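Teleop diary, part whatever

Quick one tonight, I have maybe half an hour before I have to go move the car. People keep asking how the PC job is going so here's where things stand. No order to any of this.

For anyone new: the job is getting an arm to do assembly and teardown on desktop computers. CPU in, memory in, drive in, cables. Then all of it back out again. We teach it by doing it ourselves through the arm, over and over, and the policy trains on the recordings. I am one of the people doing it over and over. Leader arm in my hand, follower arm on the bench, a foot pedal to start and stop an episode. The recording software is called Hindulik and it is fine. It crashes less than it did in July.

Count so far is 479 kept episodes for the memory and CPU part. Target was 300 and then the target moved, as targets do. Yiğit Demirtaş is running training on them in batches and sending back clips of the arm doing something almost right. Almost right is so much harder to watch than plain wrong. It lines the memory stick up over the slot, perfect, lovely, and then just hovers there. Like it's forgotten why it came into the kitchen.

We know where that comes from, by the way. It comes from me. I hover. Went back through my own recordings and before every single insertion I stop dead for a second or two while I check the notch. My brain is busy, my hand is doing nothing, and the arm only gets to see the hand. So it learned: go above slot, do nothing. Very faithful student.

Fix is boring. Check the notch BEFORE you start moving. Decide everything while the stick is still in the holder, then go in one motion. If you get lost halfway, throw away the episode, don't sit there thinking with the tape running. My throwaway rate went way up for two days and then came back down.

Other thing about memory. Pushing. With your own thumbs you don't notice how much force a memory stick takes, you just lean. Through the leader arm I get a bit of buzz back and thats it. First week I was either tapping it like a doorbell or shoving hard enough to make the whole board bow. Now I push one end till it clicks, then the other end. Two clicks. The model picks that up much better than one big flat push, dont ask me for the theory, Yiğit has a theory, it's long.

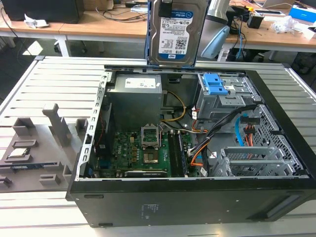 The CPU is the opposite problem. No force at all. You let go of it and gravity does the work, and every instinct I have says to give it a little press to make sure. Do not give it a little press. I've got a habit now of opening the gripper a hair at a time, so the chip settles flat, and then backing straight up. Straight up! If you drift sideways even a tiny bit while backing out, the chip comes along for the ride and then you're chasing it around the socket with two fingers the size of bananas.

I did bend pins on a board, early on. Won't say how many boards. They're all old machines anyway, nothing anyone was going to cry about, but still a bad feeling. You know instantly.

Some things I've changed about how I record, since a couple of you wrote in from the Tamiru group asking (hi):

Vary the start pose. I was starting every episode from the same comfy spot and the model went to pieces if the arm began anywhere else. Now I park it somewhere dumb before I hit the pedal. Up high, off to the side, wrist rolled over.

Move the case a little. Every few episodes, nudge it, turn it a touch. Not a lot. If you shift it too far the reach gets ugly and you end up demonstrating bad elbow.

Record recoveries on purpose. This one took me longest to accept. I used to bin anything where I fumbled. Clean data, right? But then the arm never sees what to do after a fumble, and it fumbles plenty. So one in every 20 or so I deliberately miss, put the stick down crooked, and then calmly pick it up and try again. It feels like acting. I'm a terrible actor. The calmly part matters though, the first ones I did had a kind of panic grab in them and guess what the arm did.

Don't record tired. My episodes after 4 pm are garbage. Slower, wobblier, lots of tiny corrections. Yiğit plotted it and sent it to me with no comment, which was rude but fair. I do mornings now and label stuff in the afternoon.

Labeling. Ugh. Each episode gets cut into chunks – reach, grasp, move, align, insert, release – and somebody has to say where align ends and insert begins. On the memory it's easy enough, on the CPU I genuinely cannot tell you. Is it inserted when it touches? When it's flat? When the gripper opens? We had three people labeling and three answers. We finally wrote it down: release begins when the fingers first part, everything before that is insert. Then I had to go back and redo the old ones. Two afternoons and a lot of podcasts.

Cables are next and I'm dreading it. Everybody in this line of work dreads cables. A stick of memory is the same shape when you let go of it. A cable isn't, it springs back or flops over or slides down behind something and now the connector's facing the wrong way and you only have the one gripper. I did a handful of tries with a SATA cable just to see. Got it on the drive twice. Took forever, and I wouldn't show either one to a student, silicon or otherwise. I think we may need to have the second arm hold the cable while the first one does the plug, but then I need two leader arms and both hands and a pedal and it starts looking like playing church organ.

Ziswood, who make our fingertips, sent a softer set with a groove down the middle that's supposed to be good on thin things. Tried them on the cable, yes, better. Tried them on the CPU and hated them, too squishy, couldn't feel the edge at all. Swapping tips means recalibrating. So either all cable days and all chip days or I find something in between. For now I stay on the hard tips.

Hand by hand teaching, since that came up in the comments too. Meaning you grab the actual arm and drag it through the task, no remote. We do it a bit. It's lovely for big moves, you get nice smooth paths and you can feel the weight. But then my own arm and shoulder are all over the camera view, and for the fiddly last bit I can't get my fingers out of the way. The remote setup is more annoying to learn and cleaner after. If you're just starting out I'd still drag the arm around for a day first. You learn where it can't go. Saves you a lot of swearing later when the wrist hits its limit with a chip in its fingers.

How long does it take to get decent at the remote, someone asked. For me about two weeks before I stopped thinking about which way was left. Then a month until I'd call my stuff good. My wife came by and tried it and was picking up memory sticks inside ten minutes, so possibly I'm just slow. She plays a lot more video games than me. She also said the chair is terrible, and she's right, my lower back agrees.

Numbers from the last training run, for those who like them: on memory it gets it in most of the time if the case is near where I usually have it, and falls off fast when it isn't. CPU pickup is good. CPU placement is still a coin toss. The new run has all the recovery episodes in it and I'm more hopeful about that one than I've been in a while. Yiğit started it before dinner on the machine we call Leria, it'll chew all night and I'll get a folder of clips with my coffee.

Also somebody pointed out the comment form was eating long comments. Think I fixed it. If yours vanished, sorry, send again.

Ok, car. More when I've seen the clips, and if it's still hovering over that slot I'm going back through every recording with a stopwatch.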